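Rafting the lower Govell with kids: book ahead or just turn up?

Posted in: Rivers and Outdoor Trips

tessel_k

We're staying in Folwood for a week in October, two adults and two kids (6 and 11). I'd like to do one day on the Govell, the calm part below the dam if possible. The 11 year old also wants to do the canyon walk at Jasovo, the one with the ropes and the short slides.

What I can't work out from the websites is whether the 6 year old is allowed on a raft at all. One page says 5 and up, another says 8 and up, and they both seem to be talking about the same stretch of river. I also don't know if we need to book that late in the year or if we can wait and look at the weather. We have our own rain jackets but no wetsuits.

We'll have a rental car. We don't mind driving an hour or so.
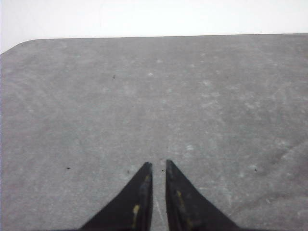
One more thing, my husband had knee surgery last year. He can walk fine but not on steep ground for long. If the canyon walk has a hard climb out, I'd take our daughter and he'd stay with the little one. Is there anything near the Jasovo parking lot for them to do for half a day?

Thanks for any help.

Boyang Mao

Both ages are right. There are two put-in points on the lower Govell. From the upper one you go through a set of small rapids in the first mile, and the age limit there is 8. From the lower one, by the campground, it's flat moving water with a few ripples and they take kids from 5. The companies call both trips "lower Govell," so when you book, say that you want the campground start and give the ages of both children. They need their weights too, for the life jackets.

In October I would book. Most of the summer guides have left by then and there is usually one family trip a day, at 11 in the morning, if enough people sign up. If you call the afternoon before, you can find out whether it's running. They will move you to another day free of charge if the river is too high. Ask about that when you book, as I don't think every company does it.

Wetsuits are included, and so are boots. Bring wool socks to wear inside the boots, and a full change of clothes in the car, including underwear. The water comes from the bottom of the dam and it's cold all year. The trip from the campground is short enough that our youngest was fine, but he was ready to get out by the end.

We stayed in Folwood too, in one of the rental apartments up behind the church. The kitchens have what you need for breakfast and packing a lunch, so you don't have to rely on the cafes, and several of those close early in the fall.

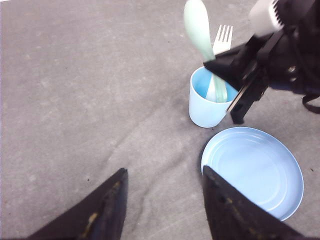 Cup on the gray cloth.

For the Jasovo canyon walk, the climb out is the hard part. It's 70 meters of height on a dirt path with roots and some wooden steps, and when it rains it gets slick. I would not do it with a bad knee. The route itself takes 3 hours with a guide, plus the time to get into the gear.

Near the parking lot there's a level path along the stream to a picnic meadow. It's good for an hour or two with a small child. After that he'd be better off driving down to Meng, where there's an indoor pool and a playground. It's 18 minutes by car. They could come back up to get you when you're done, but phone service at the lot is poor, so agree on a time before you split up.

Parking at Jasovo is paid and the machine takes coins only. I had to walk back to the kiosk to get change, and the kiosk may not be open that late in the season.
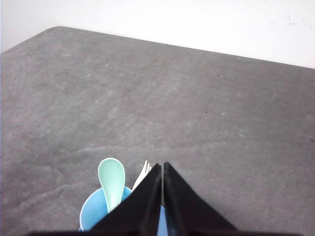 If I had to pick one of the two for a short stay I'd do the raft, as all four of you can go together. Do it early in the week. That leaves you some spare days if they have to move it.

riverdad

Just go, you'll be fine. We never booked anything and always got on. That was in July though.

pollyanne_h

Don't turn up without booking in October. We did that and the office at the campground was closed, with a phone number on the door and no answer when we called it. We ended up driving to Meng and swimming.

About the age thing, they asked us for proof for our son because he's small. A photo of his passport on my phone was enough.

Also your 11 year old should check her height for the canyon walk. When we went, the smallest wetsuit they had was too big for our daughter and she was cold the whole way. Call them with her height and shoe size and ask what they have in stock.

tessel_k

Thank you, this clears it up. I've emailed for the campground start and asked about moving the date. I'll call about the wetsuit tomorrow. My husband is happy with the pool.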